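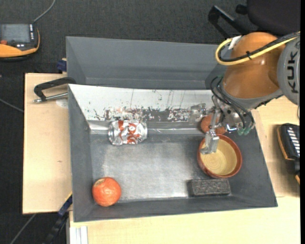
Foro de manipulación y pinzas > Comparativas > Pinza paralela Pitow o adaptativa Memon para vaciado de caja

torno_y_medio
Publicado: sáb 24 de septiembre

Abro hilo con lo que llevamos probado, por si alguien ha pasado por lo mismo. Brazo KUKA, caja gris de paredes gris oscuro, objetos mezclados sin orden: lata aplastada, fruta, cuenco, bloque tipo esponja. Hay que pasarlos de una caja a la de detrás sin intervención.

Dos pinzas en comparación:

Pitow, paralela, neumática, dedos metálicos con punta en bloque.
Memon, adaptativa de dos dedos, eléctrica, con control de corriente.

Llevamos 740 intentos sumando las dos. La Pitow gana en tiempo de ciclo y en la lata. La Memon gana en la fruta y empata en la esponja. El cuenco es un desastre con ambas si la aproximación es vertical y centrada; entrando con un dedo por dentro del borde mejora bastante.

El problema gordo son los objetos pegados a la pared. La lata tumbada contra la pared del fondo no deja hueco para el dedo exterior, y el planificador (Rilolberg, versión de diciembre) descarta casi todos los candidatos por colisión.

Preguntas:
- ¿Alguien ha afinado los dedos de la Pitow sin que flecten?
- ¿Merece la pena una maniobra previa de empuje para separar de la pared?

ejeseis
Re: Pinza paralela Pitow o adaptativa Memon

Falta el dato principal: apertura máxima y grosor de dedo. Sin eso la comparativa no dice nada. Si el dedo tiene 21 mm en la punta, no entra entre la lata y la pared ni con el mejor planificador.

Lo segundo, ¿los 740 están repartidos a partes iguales por objeto? Una media global con cuatro geometrías tan distintas no me vale.

torno_y_medio
Re: Pinza paralela Pitow o adaptativa Memon

Punta de 21 mm, lo has clavado. La apertura la mido el lunes, la de la hoja no cuadra con lo que da montada.

El reparto no es igual. La lata sale más veces, porque cuando falla se queda en la caja y vuelve a ser candidata. Tengo el registro por objeto, lo subo cuando lo limpie.

vacio_parcial
Re: Pinza paralela Pitow o adaptativa Memon

Para mí la pregunta está mal planteada. Fruta lisa, cuenco liso por dentro: ventosa. Una herramienta combinada, ventosa central y dedos laterales, resuelve dos objetos de golpe y te evita entrar por el borde.

ejeseis
Re: Pinza paralela Pitow o adaptativa Memon

Una ventosa sobre una lata arrugada no sella, y sobre un bloque poroso tampoco. Resuelves los fáciles y sigues con los difíciles, más un circuito de vacío que mantener y un volumen de herramienta mayor dentro de una caja que ya va justa. En contra.

vacio_parcial
Re: Pinza paralela Pitow o adaptativa Memon

He dicho combinada. La esponja la coge cualquier dedo, eso no es un objeto difícil. La lata se empuja al centro y se coge con los dedos. Con fuelle blando y caudal alto he cogido cosas bastante peores que una lata abollada, aunque no todas a la primera.

ejeseis
Re: Pinza paralela Pitow o adaptativa Memon

"No todas a la primera" es justo lo que se está midiendo.

marco_base
Re: Pinza paralela Pitow o adaptativa Memon

Sobre el empuje: nosotros lo tenemos funcionando. Se baja la pinza cerrada en oblicuo junto a la pared, por el extremo de la lata, y se arrastra hacia el centro. Con el suelo de la caja gastado el rozamiento cambia mucho de una zona a otra, así que el desplazamiento no es repetible. Hay que volver a capturar después, no fiarse de la pose estimada.

Limitad la fuerza en Z. El primer mes rayamos la pared de atrás de arriba abajo por no hacerlo.

¿Qué cámara lleváis? Si es estéreo activa, las latas os estarán dando agujeros en la nube de puntos.

torno_y_medio
Re: Pinza paralela Pitow o adaptativa Memon

Nuestra pared está igual o peor. Arañazos verticales y manchas por todas partes, más cargado en la franja de abajo. Lo menciono porque la segmentación a veces da las manchas negras por objeto y genera agarres ahí. Lo hemos parcheado con una distancia mínima al plano de la pared, pero entonces se come parte de la lata.

Cámara Desness, fija. Agujeros sí, y además reflejos en la tira brillante donde la pared se junta con el suelo, a los dos lados de la lata.

marco_base
Re: Pinza paralela Pitow o adaptativa Memon

Pintad la tira con mate o tapadla con cinta. Cuesta cinco minutos. El umbral de distancia lo haría por clase: estricto si la detección no tiene altura, relajado si la tiene.

Respecto a la Desness, bajad la exposición y fusionad dos capturas. Una corta para el metal, una larga para lo oscuro. El bloque negro seguro que también os sale a trozos.

torno_y_medio
Re: Pinza paralela Pitow o adaptativa Memon

El bloque sale con bordes comidos, sí. Lo atribuía a la textura. Pruebo la doble exposición.

cable_amarillo
Re: Pinza paralela Pitow o adaptativa Memon

Una cosa que no ha salido: el mazo. Si lleváis el cable en bucle por fuera de la carcasa y los tubos de aire colgando hasta los racores de la pinza, al girar A6 para entrar en oblicuo vais a tener tirones. Medid el rango útil real con el mazo puesto y metedlo como límite en Rilolberg. Si no, el planificador os propone orientaciones que luego paran por par. La Memon, al ser eléctrica, ahí tiene ventaja.

ejeseis
Re: Pinza paralela Pitow o adaptativa Memon

De acuerdo con el mazo. En desacuerdo con la ventaja de la Memon, lleva su propio cable de datos y el conector es más delicado que un racor. Un tubo se cambia en el momento, aquel conector hay que pedirlo.

cable_amarillo
Re: Pinza paralela Pitow o adaptativa Memon

El conector aguanta si lo fijas a la brida y no al cuerpo de la pinza.

torno_y_medio
Re: Pinza paralela Pitow o adaptativa Memon

Plan para la semana: dedos rebajados en la Pitow con la punta a la mitad y nervio trasero, empuje previo con nueva captura, límite de A6 con mazo. La ventosa la dejo fuera de momento, no tengo toma de vacío en la celda. Misma cantidad de intentos por objeto, y reponiendo la lata en posición aleatoria cuando falle.

vacio_parcial
Re: Pinza paralela Pitow o adaptativa Memon

Con un eyector en la muñeca no necesitas toma de vacío, te vale el aire que ya tienes para la Pitow.

ejeseis
Re: Pinza paralela Pitow o adaptativa Memon

Sube también los fallos separados por causa: percepción, planificación, agarre perdido. Y la presión de línea.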